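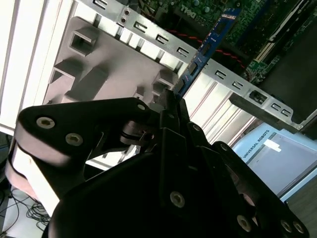

Home Tickets Parts Service Desk Log Out

Filed under: Used Vehicles / Electrical / Battery and Charging

Leltarham hatchback, battery goes flat when parked over the weekend

Opened by: Vasanthi Siriwardena, Usmani Used Cars, Dotovville
Status: Closed
Opened: Mon 14 March

Problem as reported

Customer bought the car from us in November. It has been fine in daily use, but it won't start if it sits from Friday evening to Monday morning. Dash lights come on dim, the starter clicks, nothing more. It starts right away with a jump pack and then runs normally all week. Customer replaced the battery at their own cost after the second time. Same thing happened with the new one.

No warning lights stored on the dash. Central locking works on both keys. Customer has not added a dash cam, phone charger or tracker that they know of.

First checks

Battery at rest after a full charge: 12.6 volts. Load test passed. It's the right size for the car and the terminals are tight. I cleaned the ground strap where it bolts to the body. There was some light corrosion but not enough to explain this.

Engine running, headlights and rear defroster on: 14.2 volts. The alternator is charging. I also checked for a bad diode and the AC ripple was low.

So the battery is good and it's being charged. Something is using power with the car shut off.

Draw test, first try

Meter in series on the negative cable, hood open, driver's door open with the latch clicked shut using a screwdriver so the car thinks it's closed. Key kept well away from the car.

Reading settled at 765 milliamps. I didn't trust it. The trunk light was on, and I had left the trunk cracked open to get at the rear fuse box. Latched it and started over. 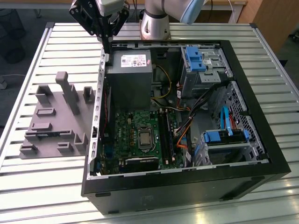
Draw test, second try

Locked the car and left it for an hour before looking at the meter. The modules need time to go to sleep, and every time you open a door they wake up again and you're back at the beginning.

Reading went down in steps as it should, then jumped back up, stayed up for a while, and dropped again. It did this over and over. That explains why a quick check at the last shop came back clean. If you look at the meter during the low part, the car seems fine.

Went through the fuses in the cabin box by measuring voltage drop across the top of each one, which lets you leave them in place. Pulling fuses on this car wakes up the body module and spoils the test. All of them read zero or close to it except fuse 9. That one showed a drop each time the current went up.

Fuse 9 feeds three things on this trim: the radio, the interior mirror and the Braltulov rear parking sensor module. The parking sensors were a dealer option and the module sits behind the left trim panel in the trunk.

Finding the part

Unplugged the radio first. No change. The mirror was next, no change there either. Unplugged the parking module and the draw stayed low for the rest of the afternoon.

With the trim panel off I found the carpet pad under the module damp. The connector had green on two pins.

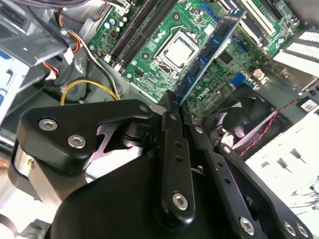
I ran a hose over the left tail light with someone sitting in the trunk holding a flashlight. Water came in past the tail light gasket at the bottom corner, ran down the inside of the panel and dripped onto the connector. The gasket was folded over on itself. The service record shows the tail light was replaced before we took the car in, so it was most likely fitted that way.

Repair

- New tail light gasket, left side. Hosed again, stayed dry.
- New parking sensor module. The old one was corroded inside.
- Replaced both bad terminals in the connector, packed with dielectric grease.
- Carpet pad removed and dried overnight on the heater, refitted.
- Battery charged in full.

Repeated the draw test with everything connected. Asleep, the car now pulls 55 milliamps and stays there. Left it parked for more than 6 days without starting it. It cranked normally on the first turn.

Notes on billing

Parts and labor go to the used car warranty. Vasanthi has agreed to refund the customer for the battery as a goodwill item, receipt attached to the sales file. Old battery was not returned to us, so no core credit.

Customer picked up the car and has been asked to call the desk if it happens again. Check the right side tail light gasket at the next service.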